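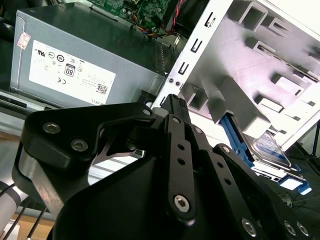 Gripper in the drive bay, Rekex test bench.

12 September 2024

Quick one, lunch is nearly over. Bad week for the drive pulling job.

Short version for anyone new: we're trying to get the arm to take hard drives out of old office desktops. Grab the blue tab, squeeze, slide, drop in the tray. The Plumelham depot has a mountain of these towers and wants them stripped by 2029. Fine. Should be easy. A kid can do it.

On Monday the arm stalled halfway through a pull and did not let go. Grip force went up, stayed up. The log says 7 retries in a row, same drive, same spot, no error raised. The retry counter resets itself if the fingers move even a hair, and plastic flexes, so every squeeze looked like progress to it. I was looking at the other screen. Heard a creak, then a crack. Hit the stop.

One broken carrier, one bent finger link. My own hand was in that case two minutes earlier moving a cable, and that's the part that has been bugging me since. I'd gotten in the habit of reaching in between tries without pausing the arm. Saves what, four seconds. Stupid.

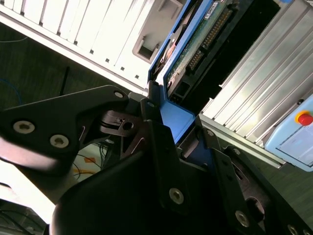
So the stop button now lives within reach of whoever is running the thing, no exceptions, and you press it before your fingers go anywhere near the case. Wrote it on tape and stuck it to the desk. Will probly need bigger tape.

Second problem, the grip limit. It was set to 98 percent. I went back thru the change notes and that was me, in March, chasing a different bug with the Trurkitz controller. Never put it back. It's at 25 now. Slips off a stiff latch now and then, I can live with that.

Also the Enache script was skipping the release step if the pull timed out. Timeout should mean open the fingers and back off. It meant hold on tight and try again. Fixed, I think. Ran it all yesterday afternoon and it let go every time I forced a timeout, but I thought it was fine last week too.

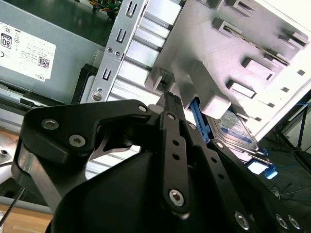

Same bay, fingertip up between the power supply and the cage.

Still to do: spare finger links (ordered), a real cap on retries that doesnt reset, and some kind of beep when the force climbs. A loud one.

More when the parts show up.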